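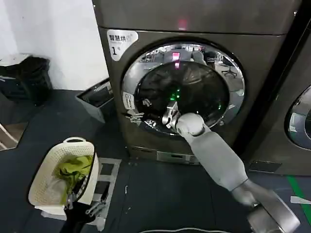 Sternholm Laundry Room Group, shared house notes and load log

README

Welcome, and thank you for reading before you open the spreadsheet! Most of what people write to us about is explained somewhere on this page, so please get yourself a coffee and take your time with it.

The folder holds our load log for the shared laundry room. There are 1,068 entries, one for each load, typed up from the paper sheets by Glória Bastos, who also worked out what everybody's handwriting meant (no small job, and we are grateful). The machine labeled 智慧烘 with the big number 1 is written as "1" in the machine column. Please keep to that when you add rows, and don't write "the gray one" or "the one on the left."

What the columns mean

load: a running number, never reused
machine: the number on the label
basket: what went in, in plain words, such as "green clothes, white cloth"
left_behind: anything found in the drum afterward
door: open or shut when the next person came in
notes: whatever you like, within reason

The basket column is the one we are fondest of, and also the messiest. Some people write "darks" and some people write a whole paragraph about a sweater. We left it all as it was, apart from spelling. In 81 entries it is blank, and blank means blank, so please don't fill it in from memory.
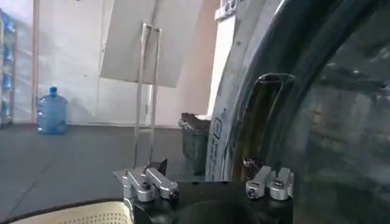 Small things get left behind in a drum far more often than big ones, and socks lead the list by a long way. In 127 entries somebody found at least one item that belonged to an earlier load. The glass on these doors is dark and smoky and throws the room back at you, so a quick glance from outside doesn't count as checking. Open the door all the way, put your hand in, and feel along the top as well as the bottom. Then fill in left_behind, even if the answer is "none."

Files

loads.csv has everything. loads_short.csv has the first 500 entries, for anyone who only wants to try out a chart. The Solmont house keeps its own log with different columns, and we haven't merged the two.

Known problems

Entries made on a Tuesday evening are sometimes in the wrong order, as two sheets were in use at once. The door column was added in November, so earlier rows don't have it.

Corrections go to Glória, with the load number please.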